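Buying the second arm first: a lab manager on budgets

The lab manager at Cakholm has a spreadsheet open before I've sat down. Next year's equipment plan, due in March, and she is not happy with it yet.

"People budget for the robot," she says. "Then it arrives and you've got no spare finger pads, no cables, nowhere to put it."

Her list has 33 lines. Only 5 are what she'd call big. The rest is small stuff — pads, brackets, a cupboard, a decent bit of floor.

The Lirnberg project needs handling jobs done in ordinary rooms, so she priced it by the job. What does it have to reach, how close does it have to get, what happens to the arm if a door is in the way. Quotes came from Gritard and Daza. Gritard was cheaper up front, Daza included servicing for 12 months.
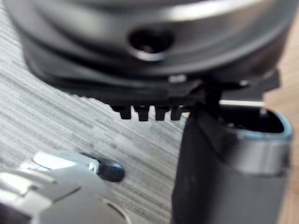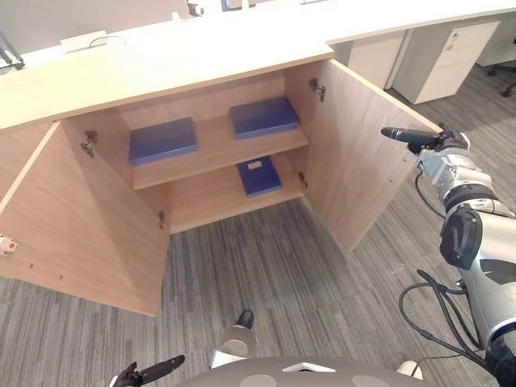

"I went with the servicing. Would do it again, probly."

Did she ask for two arms from the start? Yes, and got pushback. One arm looks fine on paper, she says, until something has to be held while something else moves. Adding the second later meant new mounts and another round of set-up, all at day rates.

Wrist cameras she calls the line everybody tries to cut. "Don't. Buy a spare aswell."

And the furniture? She laughs. Almost 400 pounds, second quote, ordinary cupboards and worktops. Finance wanted to know why it was under robotics and not facilities. Took three emails.

Her advice for anyone starting a plan now: ring the supplier and ask what breaks. Get delivery times in writing. Leave a line blank for whatever you forgot — hers is already half spent, on cable ties mostly, and a second trolley.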